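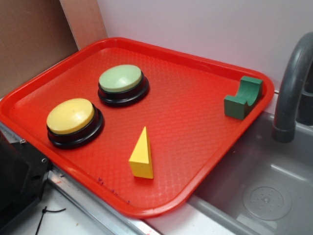 Green and yellow push buttons on a red tray by the sink.

Visit to the Gatchalian game workshop, February

Gatchalian builds quiz and party games for community centers and schools. Ten of us from the Endidari board game club went over for the morning tour, which started at 9:30 and cost 2 dollars a head, paid at the door.

Xóchitl Ventura met us in the front office and took us to the print room first. Question cards come off the press in sheets and are cut down on a guillotine that looked older than anyone in our group. A full set for their best seller, Akov, has 138 cards. She let us read through a proof sheet on rivers and lakes - two of the answers had been corrected in pencil.

The box room is next door. Boxes are still folded by hand. Rigoberto Olvera has done this job for years and can fold 90 in an hour. I managed three in ten minutes and one of those was inside out.

After that we had a talk on how questions get written. Each writer turns in 100 a month and fewer than half are kept. The ones that go are mostly too easy or too local. Uriel Bañuelos asked if they take questions from the public. They do, by mail only, and they pay in store credit.

Coffee was at 11 in the kitchen, with almond cookies. Parking behind the building is tight, so anyone coming by van should use the lot across the street.

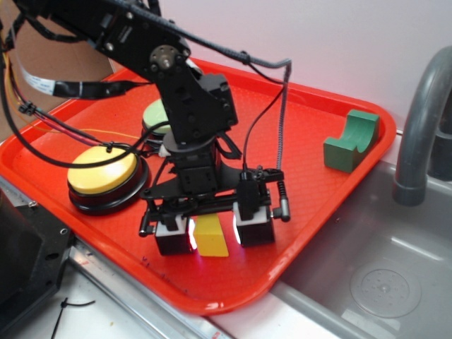
Trying out Zunon

The last hour was for playing. Zunon is their new team game and goes on sale this spring. Two teams race to put events in date order, and a wrong guess hands your card to the other side. Iraklis Papadakis won the first round for our table with a lucky guess about the zipper. The second round dragged, and I think the rules for ties need another look. Siyabonga Mofokeng wrote our comments on the feedback sheet and left it at the office.

The shop sells seconds with dented boxes at half price. Cash only.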